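Vostholm HP-2 Home Projector Review: Bring Your Own Dark

I watch horror movies for a living, or for the portion of a living that horror movies will cover. For the past few weeks I have been watching them on the Vostholm HP-2, a projector the size of a bread box that promises "the theater, minus the strangers." I like some strangers. I was willing to be talked out of them.

The HP-2 sells for $700, and for that you get the projector, a remote with no backlight, and a power cord that is short enough to start arguments. The remote is black and so are its buttons. It's meant for use in a dark room. I have now paused, muted and once restarted the same film in a foreign language while trying to turn it down.

Setup took me most of an evening. The automatic focus is very good. The automatic squaring of the picture is very confident, which is a separate quality, and it decided my bookcase was part of the screen. I turned it off in the menu (Picture, then Advanced, then Geometry, then a page that looks like the one you just left) and did it by hand.

My test film was Hosness, Ita Ó Flaithearta's lighthouse movie, the one where almost everything frightening happens in a corner of the shot you weren't looking at. It's a cruel thing to do to a projector. In a theater, the stairwell sequence is several shades of black stacked on top of each other. On the HP-2 it's one shade of dark gray with a woman breathing in it. Switching to Cinema mode brought back the handrail and, a good while later, the thing holding the handrail. I'd call that a pass, though I jumped at a different moment from everyone else who has seen the film.

Brightness is fine once the sun is down. Before that, forget it. I tried a Saturday matinee of Holub, the pigeon thriller, with the blinds closed, and the first act played out like a rumor.

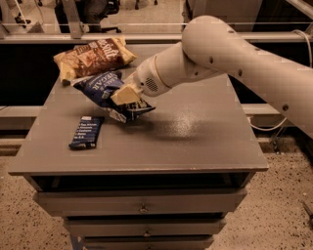

Salt and vinegar, the loudest snack you can bring to a quiet movie.

Sound is where the money ran out. The built-in speakers handle dialogue well enough and then meet a bass note and give up on it. Anselmo Figueiredo's score for Hosness is mostly one long low hum, and through the HP-2 it sounds like a refrigerator in the next apartment. Plug in anything else. I used a secondhand soundbar and the hum got its dignity back. The fan is audible during quiet scenes, and horror is largely quiet scenes.

The streaming menu loads quickly and remembers where you stopped. It also recommends things. After two ghost stories and a cannibal picture it offered me a baking competition, and I watched four episodes, so maybe it knows its job. One warning: the home screen runs trailers by itself unless you turn them off under Preferences, and there is little worse than a perky holiday romance spot cutting in over end credits you were still recovering from.

I also spent an evening with the Zesach Lumo, which costs exactly half as much, plus a dollar, at $351. It's dimmer and the focus drifts toward the edges, but the remote glows in the dark. For comedies and anything shot outdoors at noon, I'd buy the Zesach and spend the difference on a decent screen. For the kind of film where you need to know whether that is a coat or a person, the Vostholm earns its price.

Vostholm has a bigger model coming in November, with better blacks and a price of about $2,000. I'll ask to borrow one. At that number I'd expect it to pick up the remote for me.

Pros: sharp picture, great autofocus, Cinema mode is worth using
Cons: weak bass, fan noise, remote designed for daylight
Verdict: Buy it if you own speakers and curtains. Hosness opens wide on 9th October, and I'd still see that one in a theater first, strangers and all.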